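The Red Suitcase: A Portrait in Three Views

Some families have a dog. We have a hard-shell suitcase, and it has been on more trips than any of us, usually to the wrong carousel. The gallery this time goes to the Mukanitz house bag, red all over and ready for its close-up.
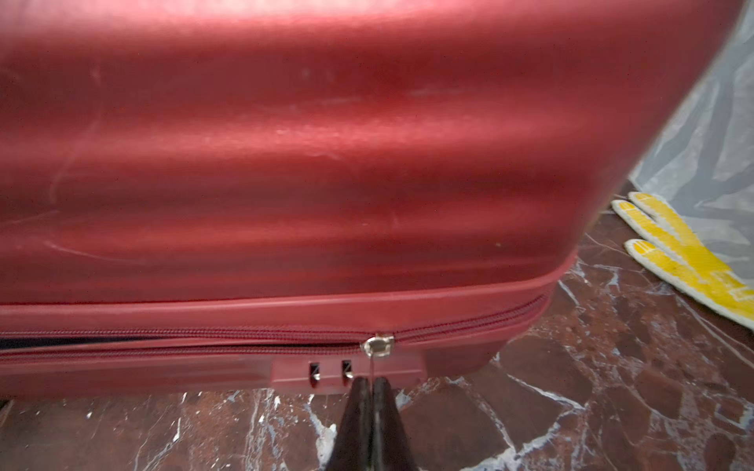
Ribs, scuffs and one long curved scratch. The zipper is open a little at one end, with dark navy lining behind it.

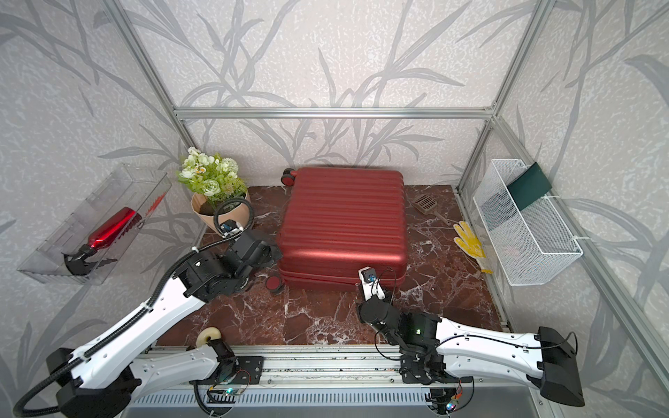
Flat on its back on the marble, with white roses and daisies for company and one yellow glove.

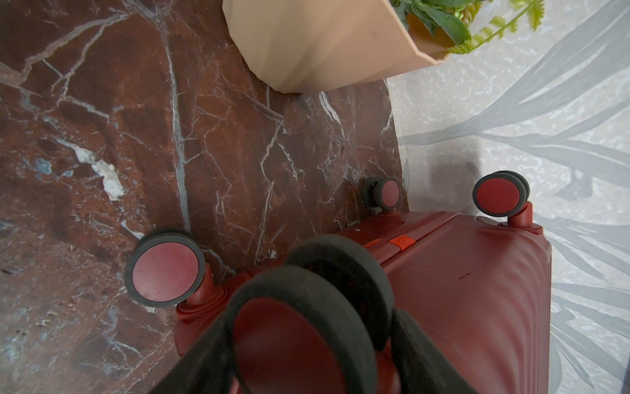 Wheels up. Red hubs, black tires, and two small orange tabs along the edge.

Halyna Melnychuk
Luggage and Other Burdens editor, Histby Notes

A few words for those who scroll past the pictures looking for something to argue with.

The scratch comes from April, from a flight of stone steps that Lev Boiko said he could manage with one hand. He managed five of them. The suitcase did the rest by itself and waited for him at the bottom. Lev maintains the scratch was there before. I have known this suitcase longer than I have known Lev, and I side with the suitcase.

The chalky mark near the middle of the panel is older and has no owner. I have tried a damp cloth, a dry cloth, and a pink eraser recommended by Pirjo Kettunen, who restores furniture and should know better. The eraser got smaller. The mark did not. I have now read more than 1,000 words on the polishing of hard-shell luggage, all of them apparently written by people who have never left home.

On the color: I chose red so that it would be easy to spot at baggage claim. So did everyone else on my flight. Ihor Maksymiv ties a Fusto ribbon to his, and in fairness he has never brought home a stranger's pajamas. I have done it once. They were very nice pajamas, and I sent them back.

Packing, for those who write in to ask. Shoes go at the wheel end, heels against the wall. Sweaters are rolled, shirts are folded, and anything from the Chuang night market gets wrapped in both. Leave two fingers of space under the lid, then close one side of the zipper before starting the other. If you have to sit on it, take out the second pair of jeans. You were never going to wear them.

Wheels want picking over a couple of times a year. Turn the case over, pull out the hair and the thread (tweezers are good for this), and spin each one with a finger. One that grumbles gets a wipe and another spin. Uwe Kasten swears by a drop of oil, and Uwe's hallway carpet has a black line down it as far as the kitchen.

Next time: umbrellas, and the people who lend them. Pictures of yours are welcome until 06/07/2026, bent ribs included.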